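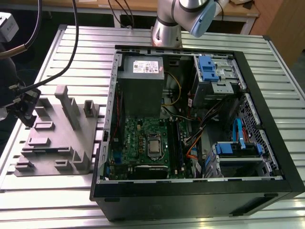 Cuaderno de taller, banco de equipos de sobremesa
10 de agosto de 2025
Anota: Barış Demirtaş

Equipo procedente del lote Gramivov. Ficha de entrada: apagados sin aviso con carga sostenida, sin mensaje en pantalla, rearranque normal al cabo de un rato. El registro del sistema solo recoge cortes inesperados de alimentación. Último tramo continuo antes de la avería, según la ficha: 271 horas.

Torre tumbada sobre la mesa de aluminio, tapa lateral fuera, interior hacia arriba. Cable de red desconectado antes de abrir y botón de encendido pulsado unos segundos para descargar. Trabajo todo lo posible con la caja en esta posición, así el disipador no cuelga de la placa y los tornillos que se caen se quedan dentro de la caja y no en las ranuras de la mesa. Los de las ranuras se pierden por la parte de abajo y hay que ir a buscarlos con el imán.

Orden previsto:
Inspección visual sin tocar nada.
Fuente, en vacío y con carga.
Conectores de placa y de CPU.
Zócalo y pasta térmica.
Memoria, tarjeta de expansión, discos.
Montaje y prueba larga.

Inspección visual. Condensadores de la zona del zócalo sin abombamiento ni restos de electrolito. Sin marcas de calor en el PCB por la cara visible; la otra cara queda pendiente, no justifica sacar la placa todavía. Polvo en cantidad normal para una oficina, algo más en el lado de la fuente. El soporte metálico del zócalo no presenta deformación. El haz de cables que baja de la zona de la unidad óptica está suelto, sin brida. En la entrada anterior de este lote la brida también faltaba, de modo que o venían así de origen o alguien las cortó en una revisión previa y no las repuso.

La etiqueta de la fuente está en la cara superior y se puede copiar sin desmontar. Copiada a la ficha. Potencia nominal correcta para esta configuración, con margen.

Fuente. Primera medida en vacío, con el comprobador Lindholm puesto en el conector principal: todas las tensiones dentro de tolerancia. No dice gran cosa. Segunda medida con la carga resistiva, raíl de 12 V: estable al principio, y a los 14 minutos empieza a oscilar. La oscilación es pequeña y por sí sola no tumba el equipo, pero no debería estar. El ventilador de la fuente gira y el caudal es flojo. Con la mano en la rejilla se nota menos aire que en la unidad de referencia.

Repetida la medida tras dejar enfriar. Mismo comportamiento, con el inicio de la oscilación algo más tarde. Apunto la fuente como sospechosa principal y sigo con el orden previsto de todas formas, para no cerrar antes de tiempo. El mes de enero cerré una avería parecida cambiando la fuente y el equipo volvió con el mismo síntoma; era el conector de CPU.

Conectores. El principal entra y sale con la fuerza habitual, pestaña entera. El de CPU tiene un contacto con decoloración leve. Mirado con la lupa: no hay plástico fundido. Medida la caída de tensión entre un lado y otro del conector con carga; el valor es alto para lo que circula por ahí. Limpieza con alcohol isopropílico y bastoncillo, secado, nueva medida: baja, pero sigue por encima de la unidad de referencia.

Esto complica la lectura. Hay una fuente que oscila en caliente y un contacto que calienta, y cualquiera de las dos cosas puede haber causado la otra. Un contacto con resistencia alta carga de forma desigual los demás pines del mismo conector. Una tensión inestable no decolora un pin por sí sola, o al menos no conozco el mecanismo.

Zócalo. El procesador queda a la vista en su soporte. Limpiados los restos de pasta con paño sin pelusa. La pasta que había en la base del disipador estaba seca en el borde y todavía blanda en el centro, con huella descentrada hacia un lado. Huella descentrada quiere decir apriete desigual. Comprobados los puntos de anclaje del disipador: uno giraba sin resistencia durante la última vuelta. Se anota para el montaje.
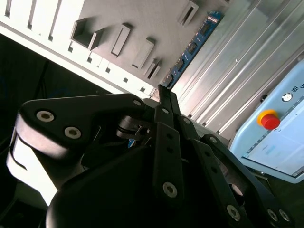

Omolara Onyeka sostiene que la huella descentrada no demuestra nada sobre el apriete si el disipador se retiró en frío. Según ella, al despegarlo con la pasta seca se arranca primero el lado que mejor agarra y el dibujo que queda en la base corresponde al tirón. Propone calentar siempre el equipo antes de sacar el disipador, con diez minutos de carga si arranca o con aire templado si no arranca, y fotografiar las dos caras, base y procesador, para comparar huellas. Si coinciden en espejo, es apriete; si no coinciden, es el tirón.

Tiene razón en lo del espejo y no lo hice. La cara del procesador ya estaba limpia cuando me lo dijo. Queda como dato débil. El anclaje que giraba sin resistencia es independiente de la huella y eso sí se mantiene.

Añado el paso al procedimiento para el resto del lote: templar, retirar con giro corto antes de tirar, comparar ambas caras, limpiar después.

Sobre la pasta. Queda un tubo abierto de Florkanen y uno sin abrir. El abierto lleva demasiado tiempo destapado y la primera porción sale líquida, separada. Se descarta esa primera porción sobre papel hasta que salga homogénea. Cantidad en el centro, sin extender con espátula. Saadet Çetinkaya extiende siempre y obtiene los mismos resultados, así que cada cual como prefiera mientras se anote.

Memoria. Prueba de un ciclo completo en el equipo de banco: sin errores. Contactos limpios, sin goma de borrar, que deja residuo y se lleva el dorado. Al volver a insertar hay que vigilar que las pestañas de las ranuras cierren solas; si hay que empujarlas con el dedo, el módulo no ha llegado al fondo.

Tarjeta de expansión. Retirada y vuelta a colocar. El disipador de la tarjeta tenía polvo compactado entre aletas, retirado con pincel y aire a baja presión. No soplar a presión alta con el ventilador libre, sujetarlo. La pestaña de retención de la ranura funciona. Temperatura de la tarjeta en la prueba inicial de otro equipo del lote: normal. No la considero implicada.

Tornillería. Los de la tarjeta y los de la fuente no son intercambiables aunque entren a mano las primeras vueltas. El tornillo de fuente es de rosca más gruesa y se come la chapa si se pone donde no toca. En dos cajas del lote ya hay roscas pasadas por este motivo. Bandeja separada para cada zona, con etiqueta, y no devolver ninguna pieza a la bandeja común hasta cerrar la caja.

Anclaje del disipador. Sustituido el que giraba en falso por uno del cajón de recuperación Rultent. Misma longitud, cabeza algo más ancha, no roza con nada. Apriete en cruz, vueltas cortas alternadas, hasta el tope de cada uno. Después de esto el disipador no se mueve al empujarlo en diagonal con el pulgar.

Fuente de sustitución. Hay una de la misma potencia, probada con la carga resistiva durante 9 horas, sin oscilación en ningún raíl. El conector de CPU de esta unidad está en buen estado. El lado hembra, en la placa, es el que me preocupa ahora: si el pin de la placa también ha perdido temple por calor, una fuente nueva repetirá la avería al cabo de unas semanas. Medida de la caída con la fuente nueva conectada: valor igual al de la referencia. De momento se acepta.
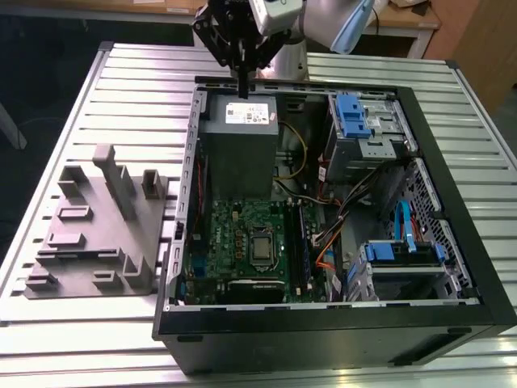 Recorrido del cableado, que es lo que más tiempo se ha llevado. El cable amarillo que sale hacia el centro forma un lazo entre la fuente y la jaula de la unidad óptica y no conviene tensarlo. Si se recoge contra la chapa queda tirante al cerrar la tapa, y el tirón lo soporta el conector. Se deja el lazo. Los mazos que bajan de la unidad óptica se agrupan con una brida floja, por encima de la zona de memoria y sin apoyarse en los módulos.

El cable SATA azul sale de la jaula de discos con un arco bastante alto. Entra sin tocar la tapa, comprobado con la tapa presentada y sin atornillar. No doblarlo en ángulo para bajarlo. Si en algún equipo del lote rozara, usar conector acodado.

Los soportes azules de la jaula de discos son de presión. Al retirarlos hay que abrir los dos lados a la vez; si se abre primero uno, el soporte se tuerce y termina partiendo por el pasador. El pestillo azul de la unidad óptica funciona de otra manera y no admite palanca con destornillador. Gaspard Bodin ha pedido que se guarden todos los que aparezcan sueltos, incluso con una pestaña rota, para reparar con resina. De acuerdo, cajón aparte.

Discos. Lectura de atributos: sin sectores reasignados. El contador de apagados bruscos es coherente con la avería descrita en la ficha. Comprobación de superficie pendiente, se deja para la noche en la que el banco esté libre. Copia de seguridad hecha antes de cualquier prueba con carga.

Primer arranque con fuente nueva, contacto limpio, anclaje sustituido y pasta nueva. Arranca. Firmware con hora incorrecta, pila por debajo de lo admisible; cambiada. Opciones de arranque repuestas según la ficha. Carga sostenida durante 12 horas sin corte. Temperatura del procesador estable a partir de la primera media hora y más baja que en la anotación de entrada, aunque la sala también estaba más fresca, de modo que no hago la resta.

Problema de método: he cambiado varias cosas a la vez y no puedo asignar la avería a una sola. Para la ficha del cliente es suficiente. Para el lote no lo es, quedan equipos con el mismo síntoma y me interesa saber si hay que pedir fuentes o basta con revisar conectores. Propuesta: en el siguiente, limpiar únicamente el conector de CPU y repetir la prueba con la fuente original. Si corta, cambiar la fuente y dejar el disipador como esté. Umut Sarıgül tiene libre la carga resistiva a partir de mañana y puede llevar en paralelo las fuentes retiradas.

La fuente retirada de este equipo no se tira ni se abre. Etiqueta roja, fecha, síntoma – oscilación en caliente, ventilador con poco caudal – y a la estantería de pendientes. Quiero probarla con otro ventilador antes de darla por perdida. Descarga completa antes de desmontar la carcasa, como siempre, y dos personas en la sala.

Pendiente:
Cara inferior de la placa, sin revisar.
Comprobación de superficie de los discos.
Pedir bridas cortas y anclajes de disipador.
Tirar el tubo de pasta abierto cuando se acabe el siguiente equipo.
Pasar a limpio la tabla de caídas de tensión, la tengo en una hoja suelta.
Preguntar por las bridas que faltan en el lote.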